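Right then, I promised a few of you I'd write up my visit to Mimilholm, the new housing block down by the old timber dock, so make yourselves comfortable because I've got a lot of notes and very little discipline.

For anyone who hasn't been following: it's a residential building on a long thin plot that everybody said was too awkward to build on. Vlachou won the job, with Kazimiera Baran leading the design, and the first residents are due to move in this September.

The first thing to say is that it's much quieter to look at than I'd expected from the early drawings. Those had a great zigzag roof and balconies sticking out at all angles, and I remember grumbling about it on here at the time. The zigzag has been calmed down to a gentle fold, and I like it a great deal more.

It's brick, mostly. A pale, slightly pinkish brick with a thick mortar joint, laid by people who plainly knew what they were doing. I spent far too long standing at one corner where the building turns to follow the old dock wall (it isn't a right angle, it's a sort of lazy bend) and every course lines up beautifully. You don't get that by accident and you don't get it cheaply either.

Kheri Mwakalinga, who was the project architect and very kindly gave up his morning to walk me round, told me they built that corner three times as a sample before anyone was happy. He still looked a bit tired about it, bless him.

The way in is lovely. You come off the street through a passage that's lower than you think it's going to be, and then it opens into a long courtyard with the stairs rising up one side. The stairs are outdoors but under a roof, so you get the air and the view of the water without getting soaked. I do wonder about January, mind you – there's a wind off that dock that could take your hat to Norway.

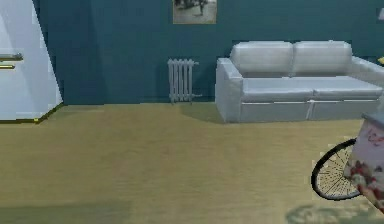 Every flat has windows on two sides, which was Baran's one condition from the very start, and I gather there were some long meetings over it. It means the block is only one flat deep, with those open walkways along the courtyard side, and it means fewer flats than the site might have held. I think she was right to dig her heels in. Light from both ends changes a small home completely, and you can get a proper breeze through in summer as well.

The walkways are 2 metres wide, and I mention the figure because it matters such a lot. Any narrower and they're just a corridor you hurry along. At that width you can put a chair and a pot of geraniums outside your door and your neighbour can still get past with a pushchair. I'm hoping the management company doesn't come along with a rule against geraniums. They so often do!

Now, my grumbles, because I did have a couple. The bin store is right beside that gorgeous entrance passage and its doors are a nasty flat grey, as if the budget had run out that very afternoon. And the lift is a long way from the flats at the north end, which I'd be cross about if I had a bad knee and a week's shopping.

I'm also in two minds about the ground floor. There are shop units along the dock side and they're all standing empty so far. Handsome rooms with tall ceilings, but a handsome empty shop is still an empty shop, and I've seen enough of those papered over for years on end. A café and somewhere to mend a bicycle would do me nicely, if anybody's listening.

Several of you have asked whether you can go and see it. The courtyard is being opened to visitors on 06/08/2025 and you don't need to book, but the flats themselves won't be part of it, I'm afraid. Wear flat shoes, the dock cobbles are murder.

Si-woo Cho has asked me how it compares with the other Vlachou block up the hill. I'll need to go back and have another look at that one before I say anything, it's been over 15 years and I've a feeling I was unfair to it. Give me a week or two and I'll start a fresh thread.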